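Vutetti Tabletop Notes
README, last revised in June

What this is

A folder of notes and pictures about light wooden tabletops and the plain things people leave standing on them: cups, canisters, jars, candle holders. It started as a way to check the care advice that came with a Jiltholm table, most of which I did not believe and a good part of which I still don't.

The folder holds 1,617 pictures and one text file of notes. Pictures come from three rooms, named in the notes as Clultitz, Alarcón and Vutetti, after the streets they are on. The Alarcón room has the best daylight and is overrepresented. I have not tried to correct for that.

What's in the notes file

Each line has a room, a time of day, a finish (oiled, waxed, lacquered or unknown) and a remark. "Unknown" is the most common finish by a wide margin. People are sure their table is oiled until you ask what oil.

The remarks are free text and should be treated that way. "Clean" means no mark I could see from a chair. "Marked" means a ring, a scratch or a dull patch. Early remarks use "stained" for all three, and I only fixed 70 of them before I lost patience.

Claims I would not repeat

- That a pale top hides scratches. It hides crumbs. Scratches depend on where the window is.
- That a matte finish has no glare. Put a lamp over it and look again.
- That glazed bottoms are safe on bare wood. Plenty of glazed pieces have a rough unglazed foot, and the foot is the part that drags.
- That a wipe along the grain every 15 days "feeds" the wood. I found no difference I could tell from wishful thinking.

Known problems

Color is unreliable. Cream, ivory and beige drift into each other depending on the bulb, so please don't use this folder to match a paint or a glaze. Bright reflections are often strong enough to wash out the grain, and a few remarks about "pale spots" in the wood are almost certainly reflections. I left them in with a question mark.

Cylinders are common and hard to name from a partial view. If the notes say "cylinder", leave it at that. 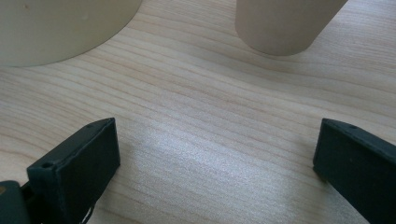 How do you tell a worn patch from a reflection?
Move your head. A reflection shifts across the wood as you move, and a worn patch stays where it is.

Size and use

The full folder is meant to stay under 3,000 pictures - past that I can't check the remarks by hand. Use it for whatever you like, but don't cite it as evidence that one finish beats another. It was never set up to show that, and the rooms are too different.

Corrections are welcome if they name the line and say what is wrong with it.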